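Trisdale Rental Listings Index - data card

Version 4. Maintained by Han-gyeol Do and Dorin Pîrvu at Radwan.

Summary

Monthly asking rents for detached houses, townhouses and apartments in the Trisdale region, aggregated to neighbourhood level. The index tracks advertised rent only. It says nothing on what tenants paid after negotiation, and it should not be spliced with sale price series without rebasing.

Sources

Listings come from two feeds, Trarer and Wundo. Trarer carries most of the apartment stock. Wundo is stronger on houses and has better coverage of the outer neighbourhoods. Where a dwelling appears in both, the Wundo record is kept and the Trarer record is flagged in dup_flag.

Processing

Listings are matched on civic number, unit and postal code. Weekly rents are converted to calendar months before aggregation. Furnished and short-stay listings are dropped - the short-stay filter was tightened in version 3, so earlier files run slightly high in the harbour neighbourhoods. Cells with fewer than 11 listings in a month are suppressed and left blank in rent_median. They are not imputed. 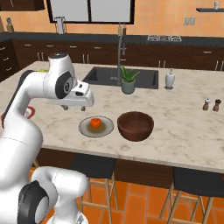
Housing > Rental > Kitchens and fixtures

The optional attributes table holds features parsed from listing text: kitchen island, stone countertop, dishwasher, in-suite laundry, parking stall. Values are yes, no or null. Null means the listing did not mention the feature and must not be read as no. Agents describe countertops inconsistently, so marble, granite and engineered stone are all coded as stone.

Fields

The main file has 16 columns. Identifiers are stored as text to preserve leading zeros. Rents are in whole dollars, unadjusted for inflation.

Known issues

Relisted units reset their days_on_market counter on Trarer. Median time on market is therefore biased downward by around 2 days. Basement suites are labelled as apartments in one feed and houses in the other; a fix is planned for the June release.

Licence

Free for non-commercial use with attribution. Report errors to the maintainers with the listing_id and month.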